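The town of Drorkenstead has a new public sculpture, and most of the people who came to see it on Monday walked straight through it.

The work is called Clisum, after the hill it would be if it were there. It stands, in the loosest sense, on the old showground behind the bus station, where visitors with a phone and a decent signal can watch a green slope rise out of the grass and climb over the roofs. Without a phone there is a field and a sign asking you not to climb the sculpture.

"People keep asking where it starts," said Ostap Stelmakh, the artist. "It starts where you get interested. Also at the north gate." He and the programmer Yaryna Zakharchenko spent 11 months building the hill, two of them on getting it to stay put. An early version drifted toward the river whenever a bus went by.

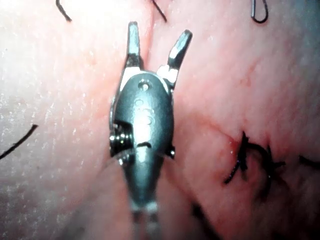
Does the hill look the same to everyone who visits?

It depends on where you stand and when you come, as the slope is drawn fresh for each phone and the light on it follows the local weather.

Monday's weather was drizzle, so Clisum had drizzle too. Several visitors held umbrellas over their phones while rain that wasn't real fell on a hill that wasn't either, and rain that was real went down their sleeves.

The showground was picked over a parking lot in the Fandus district, which had better signal but, in Stelmakh's words, "already had a strong vertical element." He meant the pay station.

Walkers can leave a single stone at the top. The stones are virtual as well, and the pile had reached 37 by the time the gate closed. Dušan Machala, who has run the kiosk by the bus station for 27 years, left his without getting up from his stool, a loophole Zakharchenko says she knows about and will get to. He gave the view a good review. He has asked whether the hill could be moved a little to the left, where it would block the car wash.

Not all the neighbors are won over. Aled James, whose back fence borders the site, said he had looked forward to complaining about a hill and found it hard to know where to begin. "It's over my garage," he said. "I've seen it over my garage. But I go out there and the garage is fine." He has written to the town anyway — two pages, with a sketch.

The town's reply says planning rules cover structures "erected, placed or dumped," and that Clisum seems to be none of these. A longer answer is promised in November.

Stelmakh is already thinking about a lake. It would go in the dip beside the playground at Stougaard, and Zakharchenko would like it known that she hasn't agreed to it.
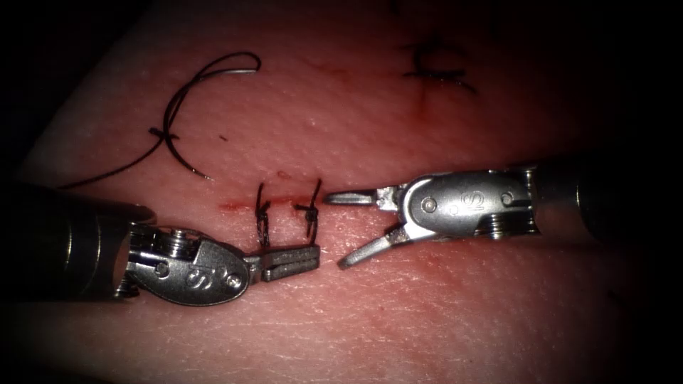
*Two surgical instruments facing each other over a suture training pad.*

Clisum is open daily from 9 until dusk. Admission is free, the north gate is the one that isn't locked, and sturdy shoes are advised for the field.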